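Looking after an air purifier at home

Updated 02/02/2021

An air purifier needs very little attention, but the little it does need is easy to forget. Most of the dust it pulls in settles on the front grille first. Go over this with the soft brush of the vacuum cleaner every 2 weeks, working from the top down. Don't use a wet cloth on the small holes, as it pushes the dust into them. A dry paintbrush will clear any that stay blocked.

Switch off at the wall before you open the panel. If there is a washable mesh behind it, rinse it in lukewarm water and leave it to dry overnight. Paper filters must not be washed. We change ours every 4 months, and in December as well if the fire has been lit a lot. Write the date on the edge of the new filter in pencil.
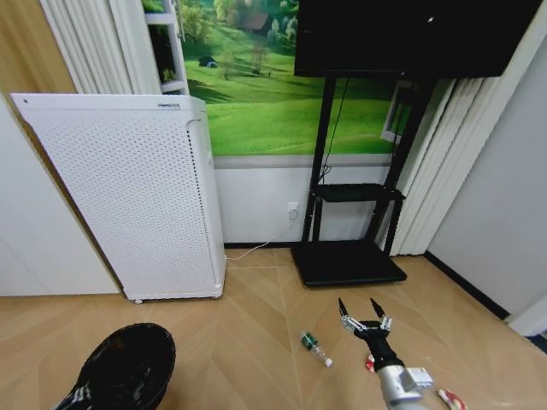 Purifier on the left, with the television on its own stand.

Where it stands matters too. Leave a good gap at the back and sides if yours draws air from there, and check the manual if you are not sure. Blinds and curtains should hang clear of the vents. Vertical blinds collect dust on both faces, so close them one way, wipe downwards with a barely damp microfibre cloth, then turn them and do the other side. Ours are 16 years old and have never been taken down for washing.

Casters pick up hair and carpet fluff. Lay the purifier on an old towel if the maker allows it, snip the hair with nail scissors and pull it out with tweezers. The same goes for a television stand on wheels. Wipe the base of the stand whenever you do the floor, and dust the screen with a dry cloth only.

For painted or papered walls nearby, a Waltance duster on a long handle does the job. Start at the ceiling and leave the skirting until last.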